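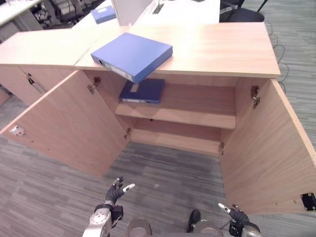 4 Zielmöbel aufbauen und Greifraum festlegen

Stand: 2020-06-22, überarbeitet von Morenike Ekpo

Dieser Abschnitt gilt für den zweiarmigen Eigenbau mit der Steuersoftware Utero. Wer die Arme noch nicht nach Abschnitt 3 kalibriert hat, blättert zurück. Die Software meldet auch ohne Kalibrierung "bereit", und auf diese Meldung sollte man nichts geben.

4.1 Schrank vorbereiten

1. Einen niedrigen Büroschrank mit zwei Drehtüren wählen. Die Hände müssen die Deckplatte und den mittleren Boden erreichen.

2. Beide Türen von Hand ganz öffnen. Die automatische Türöffnung aus dem Presau-Paket bleibt abgeschaltet. Ákos Rácz hält sie für ausgereift, ich nicht.

3. Einen blauen Ordnerkasten schräg auf die linke Seite der Deckplatte legen, so dass eine Ecke über die Vorderkante ragt. Einen zweiten flach an das linke Ende des mittleren Bodens legen. Der Rest dieses Bodens und das Fach darunter bleiben leer.

4. Kabel neben dem Schrank aus dem Fahrweg nehmen.

Hinweis: Der obere Kasten verdeckt von vorn oben einen Teil des Etiketts am unteren. Die Objekterkennung soll damit zurechtkommen - laut Datenblatt jedenfalls. Vor dem ersten Greifversuch die Vorschau prüfen und beide Kästen einzeln bestätigen.

4.2 Greifraum eingeben

1. Im Menü "Raum" das Profil "Schrank offen" laden.

2. Beide Türen als Hindernis eintragen, auch die, an der gerade kein Arm arbeitet.

3. Sicherheitsabstand auf 18 mm setzen. Die Voreinstellung von 5 mm stammt aus der Simulation, und dort gibt es keine Scharniere.

4. Wartezeit nach jedem Abbruch auf 300 Sekunden stellen. Das nervt, schont aber die Handgelenke.

Vorsicht: Beim Einlernen greift niemand zwischen Arme und Schrank. Der Not-Halt liegt in der Hand einer zweiten Person und nicht auf dem Tisch.

4.3 Probelauf

1. Mit leeren Händen anfangen. Beide Arme vor dem offenen Schrank in Grundstellung bringen.

2. Den linken Arm im Schritttempo an den oberen Kasten fahren und vor der Berührung stoppen.

3. Weicht die Hand um mehr als 2 cm vom Zielpunkt ab, zurück zu Abschnitt 3. Nachregeln über den Schieber "Feinkorrektur" hat bei uns keine bleibende Wirkung gezeigt.

Lajos Fodor führt die Liste der Abweichungen. Bitte auch gelungene Läufe eintragen, sonst taugt sie nichts.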